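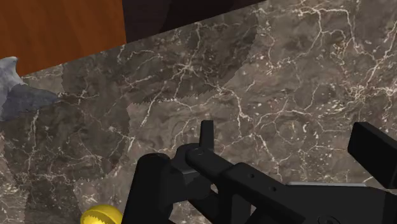
1/ Fault write-up: gripper pressed into a worktop, Tulside test bay, December. No injuries. One bent bracket, one cracked fingertip pad and a scuffed bench. Posting it here as the cause was in our simulator and other people may be using the same kind of kitchen assets.

2/ Background. We train the pick controller in simulation on Trarnent's rendered kitchens. The one above is the dark marble worktop with white veining, seen over the gripper. The trained controller then goes on the arm at Tulside and is run at reduced speed before anyone lets it near full speed.

3/ What happened. The arm was lowering to a small object near the edge of the bench. It should have slowed, touched down and closed. It slowed late, reached the surface and kept pushing. The force limit on the arm is set to 22 N. The limit tripped, but the gripper had already taken the load through one side.

4/ The operator, Holger Viklund, was outside the marked area with the stop button in hand, as per the procedure. He pressed it. The log shows the arm's own limit got there first. Both worked. Neither was quick enough to save the bracket.

5/ First suspicion was the arm calibration. Checked against the reference block: in tolerance. Second suspicion was the force sensor. Zeroed it, hung the test weights, repeated after warm-up. Nothing wrong with it.

6/ Third suspicion was the controller, so we replayed the same approach in simulation. It passed. It passed again from a higher start. That was the first useful result of the day: the simulator thought this was good behaviour.

7/ Qistina Jugah then asked for the contact log from the simulator in place of the pass/fail sheet. We had not looked at contact logs for months. The pass/fail sheet only records whether the object ended up where it should.

8/ In the contact log, touchdown on the marble happened 5 mm below the height of the drawn surface. The gripper was passing through the visible worktop and stopping on something underneath it.

9/ Explanation, for anyone outside this. Each object in the simulator has two shapes. One is drawn, and is what the camera sees. The other is a simpler hidden shape used to work out contact. They are supposed to agree. On the marble worktop they did not.

10/ The drawn slab had been thickened during an update to the kitchen set. The hidden slab kept its old height. The import tool, Starkent, checks that a contact shape exists. It does not check that it is in the right place. We had assumed it did. That assumption is ours and is written up as such.

11/ So the controller learned that a worktop begins a little below where it looks. In simulation that is correct and costs nothing. On a real bench it is a commanded move into solid material.

12/ Why did it not show up by eye? Veined marble is a poor surface for spotting this. From the wrist the pattern is busy, and a tip that has gone slightly under the surface looks much like a tip resting on it. I went back through saved views afterwards, knowing what to look for, and still missed cases that the log had flagged.

13/ Numbers. We re-ran 1,000 simulated picks on the old asset with a new check that compares tip height with the drawn surface. 47 went deep enough to matter on hardware. All of them had been marked as passes.

14/ The low rate is what let it through. Most approaches close on the object before the tip gets anywhere near the worktop. You need a low object and a steep descent together to see the fault.

15/ Fixes, part one. Contact shapes are now rebuilt from the drawn shapes at import. If the two surfaces differ by more than a set tolerance, the import fails and the asset does not load. The wooden worktops were checked the same way and were fine.

16/ Fixes, part two. Any simulated run in which part of the gripper crosses a drawn surface is now a fail, whatever happens to the object. This made our success figures worse overnight. The new figures are the ones we report.

17/ Fixes, part three, on the arm. Descent speed near the bench is capped in the arm's own settings, where the controller cannot raise it. The force limit stays where it was. Lowering it gave false trips when the arm sped up, and people start ignoring a stop that trips all day.

18/ One thing we got wrong in the response. After the first trip the arm was reset and jogged clear before anyone had photographed the bracket or saved the joint positions. The procedure now says save first, then move. It is printed on the cabinet door.

19/ Someone will ask about retraining. Yes, from scratch. We tried carrying on from the old controller with the corrected worktop and it kept a slight habit of reaching low. Gallardo, who supply the gripper, replaced the bracket and asked for the load trace, which they have been sent.

20/ If you use bought-in or shared scenes, the quick test is to drop a small ball on every flat surface and compare where it settles with where the surface is drawn. It runs in minutes. We had a script for it, last used on a table that was later removed from the set.

21/ The retrained controller is back on the arm at reduced speed. No surface contacts above the limit so far. Full speed stays locked until Qistina signs off the new contact logs, and she is reading them line by line.

22/ Replies are open. I can share the height check and the ball script. I can't share the kitchen assets, the licence doesn't allow it.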